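Checklist de prevenção respiratória — Clínica Kragh, ala 2
Inspeção: Jolanta Laskowska, 12 de setembro de 2023

Ventilação: conforme. A janela abre, depois de alguma negociação.
Álcool em gel: conforme em 7 pontos. O da recepção estava vazio e muito bem sinalizado.

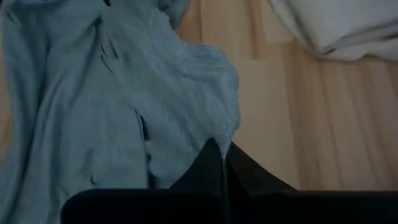 Quem teve contato com caso confirmado pode entrar na ala?
Só de máscara e sem sintomas; com febre ou tosse, remarca-se a visita.

Registro de casos: pendente. A planilha traz 42 notificações e o mural, 7 a menos — o mural é otimista.
Vacinação da equipe: 90% com reforço. Os demais prometem para setembro, sem dizer o ano.
Sala de isolamento: não conforme. Retirar as caixas da Mollix.
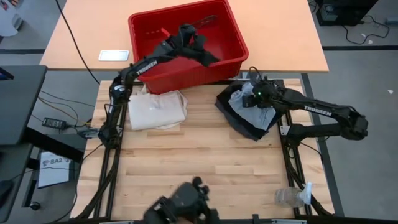 Pano escuro e caixa vermelha.

Testes rápidos: conforme, dentro da validade.
Nova visita em 7 dias.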